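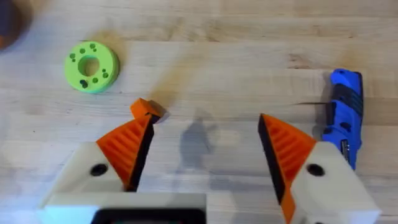 Curomell Tenant Repair Fund
Progress report to the Bindden Trust
January 21, 2026
Prepared by Ionuț Ene

The second grant payment arrived on time and has been spent as planned, apart from the change to the Roman Street budget explained further on. We received 304 repair requests in the period. Most were for leaks, door locks and failed heaters. Electrical jobs still take the longest to close, as we have only one licensed contractor on the list.

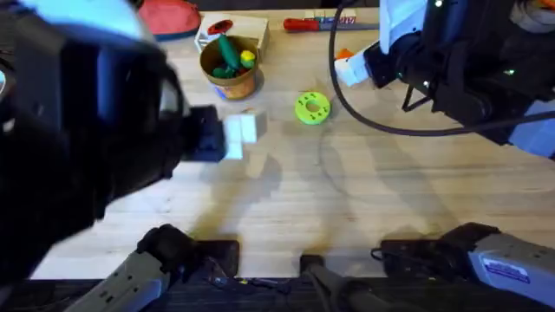
Spending on small repairs stands at $1,902 under budget. Part of this is late billing from Broketti, our plumbing supplier, and we expect it to clear by April. The wood tabletop with the pale grain is the finish we have picked for the shared kitchen at Roman Street, where the old counters have swelled at the joints. Tenants there were offered a darker stain and turned it down. We moved $800 from the paint line to cover the work – the Trust agreed to this by email.

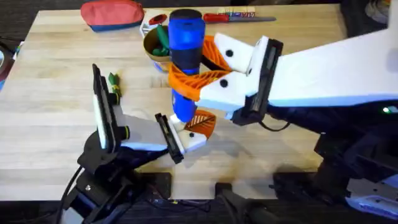

Blue bottle with a black cap, held at an angle over the tabletop.

Two items are behind schedule. The stair lighting at the rear entrance is waiting on a permit, and the printed guide for new tenants has not gone out. The text is final in English. The Spanish version needs one more read, then we will print 400 copies.

We ask that the third payment be released on the original terms. Receipts and the updated budget sheet are attached.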